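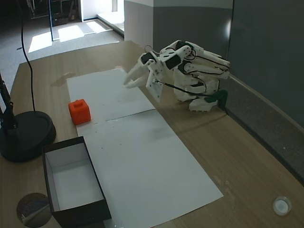 Viola Zuccaro answers her door with a pencil stuck through her bun and a second one behind her ear, and she's already talking before I've got my coat off. "Sit, sit, not that chair, that one's got glue on it." So I sit in the other one, and she pours me coffee that could strip a floor, and for the next two hours (I'd asked for forty minutes) we talk about letters.

Viola paints signs. Shop windows, bakery trucks, the gold numbers over apartment doors, a boat now and then. If you've walked through Stosier lately you've read her work without knowing it. The pharmacy is hers, and so is the shoe repair place with the big drop-shadow R that I've loved ever since I moved here! I told her so and she made a face.

"The leg on that R is too long," she said. "I see it every time I buy bread. I've offered to fix it for free and he won't let me up there, he says customers like it."

She got into the trade sideways. At 25 she was keeping the books for a moving company in Celau, and the owner wanted the name redone on one of the vans. The regular painter, an older man named Fulvio Tedesco, showed up with a bad shoulder and asked if anyone in the office could hold a ladder and maybe fill in some letters.

"I filled in the O," she told me. "One O. He looked at it for a long time and said, well, it's round. I was so proud I called my mother."

She quit the job that January. Tedesco took her on three days a week and paid her, in her words, "mostly in lunch." For the first few months she wasn't allowed near a customer's wall. She practiced strokes on old glass, wiped it off with a rag, did it again. Verticals in the morning and curves after lunch, and if the curves were bad, more verticals.

I asked if she ever wanted to scream.

"Every day! But you know, then your arm starts to do it and you're thinking about what to make for dinner, and you look up and there's a whole alphabet there. I can't explain it better than that. I've tried with apprentices and they look at me like I'm selling something."

We got onto brushes, which I'd been warned about by a mutual friend, and yes, it took a while. She has 30 of them that she uses and a drawer of others she won't throw out. She stores them in oil, lying flat, hair shaped with her fingers. She let me hold one and then very politely took it back.

Then there's money. She was more open about this than I expected. A plain door number is quick and she charges 30 for it. A full window with gilding can run two weeks and she still gets asked why it costs more than vinyl.

"I say go get vinyl, it's fine. I mean it. I'm not going to fight with a dry cleaner about his soul. Some of them come back in a few years when it's peeling and we have a nice talk."

The job she's fondest of is the Okar, a movie theater that had been closed since before she was born. Serena Caruso, who bought the building, found a scrap of the old lettering under the paint over the ticket window and wanted the whole lobby done to match. The scrap had four letters on it, and not very helpful ones.

"I had an A, an L, an I and half of something. From this I'm supposed to make a G? A question mark?" She drew the missing ones at her kitchen table over most of a winter. When it was done, the lobby had 212 letters in it, and she knows the number because she billed by the letter, a thing she says she will never do again. "People start editing. Serena took out 'please' from 'please no smoking.' I put it back. I didn't charge her."

Tedesco came to the opening. He was past eighty by then and walked the whole lobby with his hands behind his back. I asked what he said.

"He said the G was nice." She got up to fuss with the coffee pot for a bit after that one.

She has an apprentice of her own now, Poul Vigfúsdóttir, who turned up while I was there, ate two of the cookies I'd brought and went out back to sand a board. I asked Viola whether Poul was any good and she lowered her voice, although the sander was going.

"Better curves than me. Don't print that."

I told her I was going to print it. She thought it over and said fine, but to mention that the verticals still need work.

On Monday she starts on a long wall for Kołodziej, the hardware store by the bus station. They want every aisle listed on the outside, from nails to garden hose, in three colors. She showed me the layout and asked me to check the spelling, and I'm glad she did, as "hinges" was missing its second letter. "See," she said, reaching for the pencil in her hair and forgetting the one behind her ear, "this is why I feed people."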